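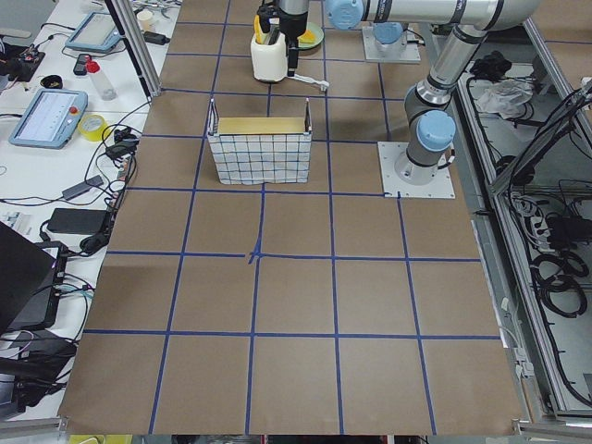

Production company or DIY for a company party?
Posted November 16, 2018

brisketmonday
Planning our spring party, in April, 2 hours with an awards bit in the middle. Dultari quoted a full package: stage, sound, lights, a host. Is a production company worth it for a room of accountants?

loading_dock_lou
Depends on the room. We had Dultari at the Partington and the sound was lovely. The host got our company's name wrong all night, but clearly.

brisketmonday
It is the Partington. They want $2057 before the host.

QuietRiser
Skip the package. Rent two speakers and a wireless mic from Bisier and let the loudest person in sales do the talking. They were going to anyway.

loading_dock_lou
Bad advice, sorry. The Partington ballroom echoes like a parking garage. Two speakers on sticks and the back tables will hear soup.
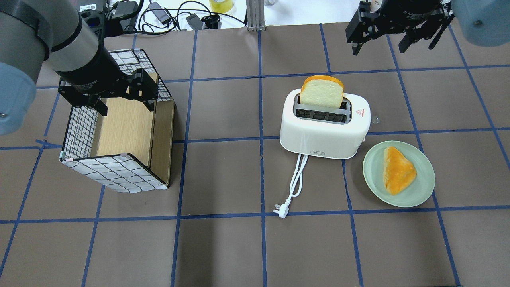 And ask who pays if load-in runs over. The hotel charged us for an extra 30 minutes because the freight elevator was full of somebody's wedding chairs.

QuietRiser
I've done more than 1000 of these and never needed a truss to hand out a plaque.

loading_dock_lou
In that ballroom?

QuietRiser
Next door, at the Balletti. It has carpet.

loading_dock_lou
So, no.

brisketmonday
What if I take their sound and drop the lights and the host?

loading_dock_lou
Do that. Get the tech's hours in writing, teardown too.

QuietRiser
Fine, but keep the Bisier mic as a spare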